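Ticket 97: order emails from the shop going to customers twice
Status: waiting on host
Product: Dutalico Mail Relay, on the Lodholm plan

Hi again! Adding my notes from this afternoon so they're all in one spot. Short version: customers of our little home goods shop in Wulldale still get every order confirmation two times, and the second copy shows up 19 minutes after the first (always 19, I could set my oven timer by it).

I placed a test order, and both copies came through looking the same. 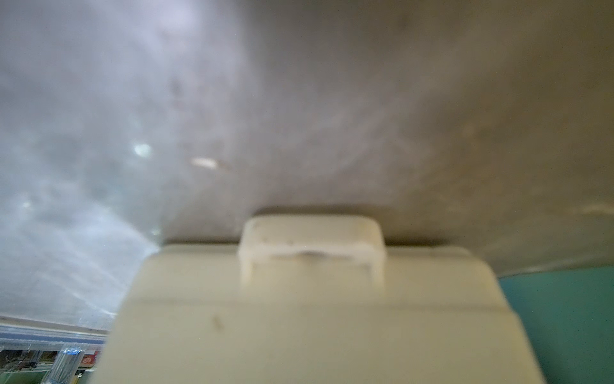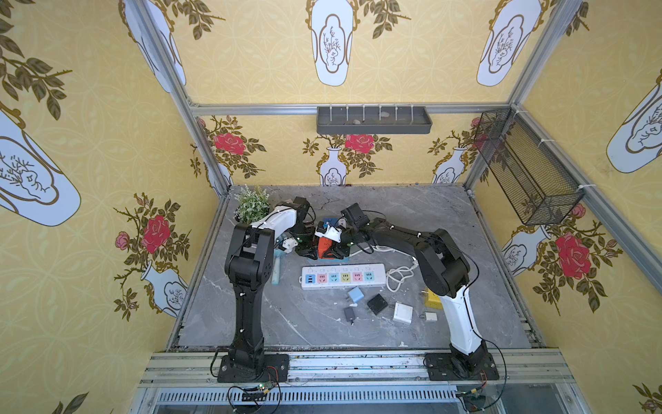

Blue flowerpot, peach scoop: 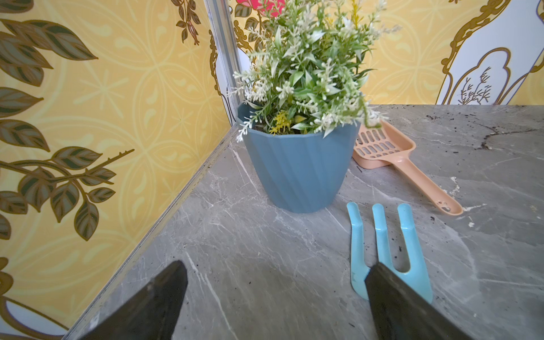 Same subject line, same order number, same everything except the message ID in the headers, and that's the bit that got me thinking. If the relay was just resending one message, wouldn't the ID stay the same? To me that smells like the shop is making a brand new email the second time around.

What I've tried so far:

Turned off the Bognár theme and went back to the plain one. Still doubles.

Cleared the mail queue by hand, then placed a fresh order. Still doubles, and the queue was sitting there empty in between, so I have no clue where number two was hiding.

Switched off "retry on timeout" in the relay settings. I really thought this was it! First order after that sent one email, I went and made coffee feeling very smart, came back and there was the second one.

Looked at scheduled tasks. There are 4 of them and two have almost the same name, "order_notify" and "order_notify_old". I don't remember making the old one, but we did move servers back in January, so maybe it came along for the ride? I don't have permission to pause it from my login (the button is grayed out).

Could somebody on your end pause order_notify_old and leave the other one running? Please don't delete it yet, I'd like to see what's in it first. I'll put in another test order once it's paused and post the headers from whatever lands in my inbox.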